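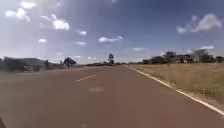
Foto: Daiane Meireles

Die Landstraße zwischen Jodport und Dirwood soll die Zukunft sein. So steht es jedenfalls in der Broschüre der Firma Skustico, die den Belag geliefert hat: rötlich, leise, haltbar, ein »Erlebnis auf 40 Kilometern«. Ich bin die Strecke im Mai zweimal gefahren. Erlebt habe ich vor allem trockenes Gras.

Leise ist sie schon. Aber welche Straße wäre das nicht, wenn kaum jemand darauf fährt? Für 2000 Fahrzeuge am Tag wurde sie geplant, gezählt wurden im ersten Frühjahr 200. Bei Skustico spricht man von einer Anlaufphase und möchte das Wort lieber nicht näher erklären. 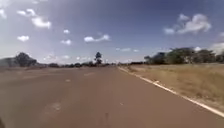 Rötlich brauner Belag, weiße Randlinie, dahinter trockenes Gras.

Emilian Gavrilă, der in Onu eine Werkstatt betreibt, hat den Bau vom Hof aus verfolgt. »Die alte Straße hatte Löcher, aber sie führte durch den Ort«, sagt er. »Die neue führt vorbei.« Seine Kundschaft ist seither weniger geworden. Ob das am Asphalt liegt oder an den jungen Leuten, die wegziehen, mag er nicht entscheiden.

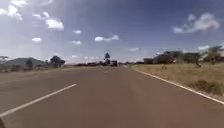

Im Rathaus von Dirwood hofft man nun auf Ausflügler. Ein Faltblatt wirbt mit »weiten Blicken«, und weit sind sie, das muss man zugeben. Wohin die Gäste blicken sollen, verrät es nicht. Ein Gasthaus an der Strecke ist angekündigt, einen Pächter sucht man noch.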